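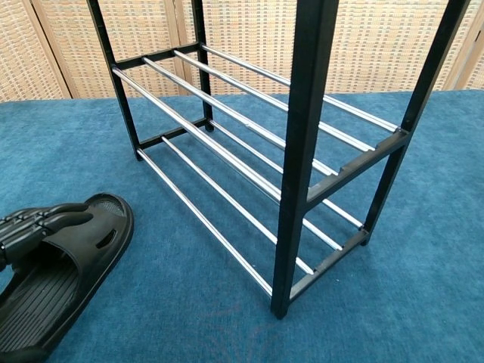 Karnutville hall gets shoe racks before winter classes start

People heading to classes at the Karnutville community hall will have somewhere to put their shoes from August, after the hall's management approved a plan to fit out the carpeted room beside the main entrance.

The room has been a shoes-off area since new carpet went down earlier this year. Until now, anyone using it has left their footwear along the wall or just inside the door, and hall coordinator Afia Kwofie said the pile had become a regular source of complaints.

"On a busy night you'd open the door and have to push the shoes out of the way with it," Ms Kwofie said. "We had a woman with a walking frame who couldn't get past. That was when I put it on the agenda."

The hall has bought nine racks. They are a plain black and chrome design, with shelves made of metal rods and open gaps between them. Ms Kwofie said she had looked at timber cubbies first but the quote came in well over what the hall could spend, and the cubbies would have had to be fixed to the wall.

The open shelves also suited the climate, she said. Sand and dried mud can fall through to the floor and be vacuumed up at the end of the night, where a solid shelf would need to be wiped down.

The racks, along with rubber mats for the entrance and a bench seat, cost $1434. The hall put in part of the money from its hire fees and the rest came from a raffle run by the Bawa Street playgroup, which uses the room in the mornings.

Three of the racks will stay in the carpeted room. The others will go in the side corridor, which leads to the main hall and is used by the larger evening groups. The corridor is narrow, and the racks there will stand end to end along one side so the fire exit stays clear.

The yoga and tai chi classes are expected to be the heaviest users. Enrolments across all of the hall's programs passed 200 last term, and a second beginners' yoga class has been added for the coming one.

Users are asked to put children's shoes on the lower shelf and adult shoes on the upper one. Work boots and gumboots should be left on the rubber mats outside the door. Wet umbrellas also go on the mats – the carpet near the entrance has already had to be cleaned once.

Ms Kwofie said the hall would not be responsible for shoes left overnight. Anything still on the racks at lock-up will be moved to the lost property tub in the kitchen and kept for a month before going to the op shop.

"We've got a fair collection of single thongs in there already," she said. "If one of them is yours, please come and get it."

The bench seat will be placed opposite the racks in the corridor for people who need to sit down to do up laces or buckles. A second seat may be bought later in the year if there is room for it. The playgroup has asked for a low one that toddlers can climb onto by themselves.

The carpeted room will be closed to hirers for one morning while the furniture is shifted and the mats are laid. Groups with a booking that morning have been offered the supper room at no charge.

Class timetables for the new term are on the noticeboard outside the hall office, which is open until 3 pm on weekdays. Bookings for the carpeted room can be made at the same counter.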